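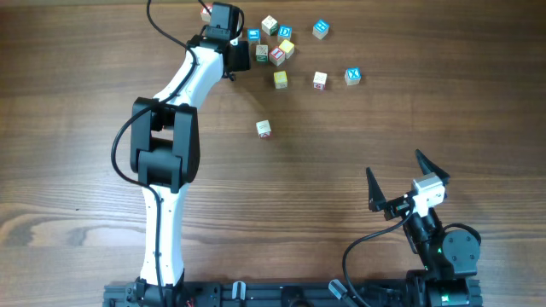
Leonie Ruppert wrote to me that 3,265 is too much money for two arms which do not even match, and that she would wait for the next version. I understand her. I had the same thought in April, when Heikki Kuusisto sent me the offer from Jivent, and I waited eight months before I ordered.

So now I have the kit on my table and I can answer better than by email. The set is called Maltlow. You get a big white arm, a smaller black one with a camera on top of its gripper, and the rail which holds both bases. The children's blocks are my own addition. They are good for practice, they cost almost nothing and it is easy to say to another person "take the D" or "take the X".

What I like: the rail. My old Zalico arm had only a clamp, and every time I moved it I had to calibrate again. With the rail I did this one time, it took 33 minutes, and the positions are still correct after 3 weeks. The manual is also clear, except for the chapter about the wrist camera, which is written for another model, I think.

What I like less: the cables. The cable of the big arm makes a wide loop outside the elbow, and I must remember it when I plan a movement to the left. The camera cable of the small arm goes out in a long arc too. Hervieu sells clips for this but they wanted more for the shipping than for the clips, so I did not buy.

About the price, Leonie: it was 3,000 without the camera. If you already have a camera, take this version. To your other point, that the arms do not match, for me this is useful. I give the big one the far side of the table and the small one the near side, and they do not need to be equally strong.

Next I want to try sorting by color. The software has a ready function for it, but I did not open that part yet.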